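Trarum Level 4: the window side
Photo gallery and notes
Updated 2022-11-26

This page covers the window side of the shared room at Trarum, mainly the water dispenser, the counter and the floor in between. It goes with the pages for the kitchenette and the storeroom. People moving in keep asking how things work on this side, so the notes have got longer than the captions on the other pages.

The room

The room was fitted out as one open office and then used by Bulteck for a few years before it became shared space. The long counter along the windows is from that time. It was meant as a standing bench, but it has ended up as the place where things get put down. The windows have dark frames and the glass is partly frosted, so on a bright morning you get the light without much of the view over Miva Street.

There are power points on the right-hand wall. Cords tend to run from there to whatever is on the counter. Please keep them off the floor, and unplug chargers when you leave for the night. If you need power further along, ask for a proper extension lead instead of joining two short ones.

The chairs are the black mesh ones on castors. They belong to the room and can be moved anywhere in it, but not into the corridor. They roll easily on this floor, so check behind you before you sit down. If one has lost its gas lift or a castor, leave a note on it and put it beside the storeroom door.

The dispenser

The dispenser takes the large jugs, fitted upside down on top. It has two taps on the front and a cabinet at the bottom. Close the cabinet door after you've been in there. It swings out at shin height and a few of us have walked into it.

Cups are in the storeroom, in the carton on the second shelf. The cartons hold 1000 and one lasts longer than you would expect if people reuse theirs over the day. A mug from the kitchenette is better again. Please don't leave used cups on the floor or on top of the jugs.

If the water slows to a trickle, check the jug first. An empty one is the usual cause. After that, check the plug, and if neither is the problem, write it on the sheet. Don't take the front off.

Changing a jug

Jugs are heavy, so don't do it alone if you have a bad back. The steps are the same each time:

Wash or wipe your hands.
Lift off the empty jug and put it with the others on the right.
Wipe the collar of the dispenser with a clean cloth.
Take the cap off the new jug, then tip and lower it in one movement.
Wait for the bubbling to stop before you draw any water.

Take off as much of the plastic wrap as you need to get at the neck. The rest can stay on until someone has time for it, although it crackles every time you brush past and some people would sooner peel it all off at the start.

The caps with the handle frames are worth keeping. They clip round the neck and make the jugs much easier to carry down to the loading bay, two at a time if they are empty. When a handle comes off, put it with the empties. Loose ones get kicked under the counter and are only found when the floor is mopped.

Empties

Empty jugs go on the floor to the right of the dispenser, lying down. We tried standing them up for a while, but they took more room and fell over whenever the cleaner came through with the machine. On their sides they stay put, as long as the pile doesn't get too high.

Yusof, the water supplier, collects them when the new ones are delivered. The deposit is charged per jug and only comes back to us if the jug does, so please don't take them home for home brew or for watering the garden. We went through the delivery slips for the year so far and came to 171 jugs returned out of just over 200 delivered. Allowing for what was still upstairs on the day, that leaves a few we can't account for. The next check is in December, before the building closes for the break.

If you want a jug for a project, ask. There are usually a couple with scratched necks that Yusof won't take back.

The bin

The small black bin by the dispenser is for general rubbish from this side only – film, tissues, labels and the like. It is too small for lunch packaging. Food scraps go in the kitchenette bin, which is emptied every evening. This one isn't, and it starts to smell if there is fruit in it.

The counter

Bottles are the main thing. People fill a bottle, put it down, get called away and take a new one the next time. There is no rule against leaving your bottle on the counter during the day, but write your name on it. Unnamed bottles are tipped out and go into recycling at the end of the week. The same goes for anything with less than a mouthful left in it.

Paper bags can stay folded under the sink in the kitchenette. Good ones with cord handles are always useful and are usually gone by the next morning. Small boxes and parcels should go to the parcel shelf by the lift, where they are far less likely to get splashed.

Bottles that have been laid down are a nuisance. A screw cap that seems tight often isn't, and we have had one puddle run the length of the counter and down the back. Stand them up, or take them back to your desk.

The counter is wiped down twice a week. Things that are in the way will be moved to the left end, so look there first if something of yours has gone missing.

Photo: dispenser, counter and empties

The jug is on, with its film and red label. Bottles are along the counter on both sides, the empties are on the floor to the right and the bin is in the gap. The cabinet door is open.

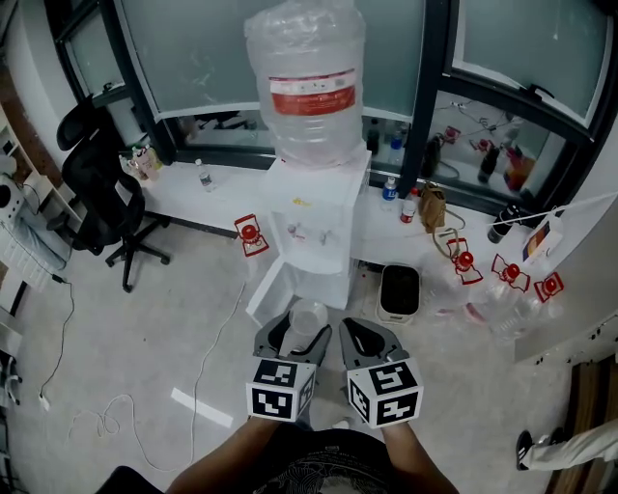

The sheet for water orders and faults hangs inside the storeroom door. Write down what is wrong and which side of the room it is on, and add the day's jug count if you have done a change. Orders go to Yusof by noon for delivery the following morning.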